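Home Reviews Features Opinion Schedule About

The Case for the Slow Second Season

By Oda Halvorsen
July 1, 2024
4 min read

The second season of Clendondale closed in March to a divided response. Viewers who had followed the first season for its mysteries complained that too little was solved. Several reviewers described the middle episodes as idle. This publication takes a different view, and wishes to set out its reasons.

The first season was built on pursuit. Each episode gave Inspector Nyberg a door to open and something unpleasant on the other side of it. The arrangement served the series well, but it left the people of the town with little to do except supply alibis. By the finale, audiences knew the layout of the Trollov mine in detail and could not have said what the mayor's daughter wanted from her life.

The second season corrects this. Its longest episode runs 74 minutes and contains a single crime, reported by telephone. The remainder concerns two sisters dividing the contents of their late mother's house. Linnea Grønli, who wrote the episode, trusts the audience to notice that the younger sister takes nothing from the kitchen. The matter is not raised again until the finale, when it explains a great deal.

It has been argued that such material belongs in a different kind of series. We do not agree. A mystery depends on the viewer's knowledge of ordinary behavior – without it, no departure from the ordinary can be recognized.

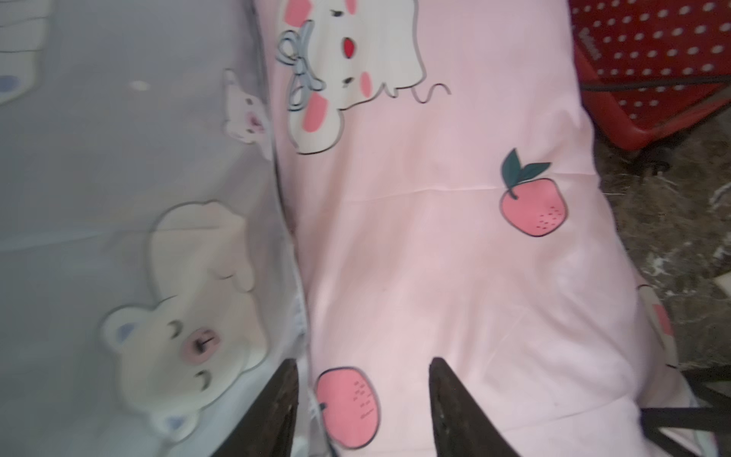

What the Release Schedule Took Away

A fair criticism may be made of the manner in which the season was presented. Nirer, the streaming service that carries the series, released all of its episodes on one day. Writing of this kind needs an interval. Osamu Kikuchi's direction of the flood episode, with its 3 long silences, is poorly served when the next installment begins before the credits have finished.

The service surveyed 642 subscribers after the release, and nearly 165 of them reported that they had abandoned the season before its final episode. That figure has been cited as proof that the writing failed. It may as easily be read as a judgment on the schedule, and the survey did not ask.

A third season has been ordered, with Ivar Grønli replacing Frøydis Hellström as lead producer. Early statements promise a return to "momentum." We would urge caution. The series has spent a season making its town worth caring about, and it would be a poor use of that work to send Nyberg back down the mine in the opening scene. The new episodes should be released weekly, and the sisters should be in them.

Previous Next More in Opinion Back to Top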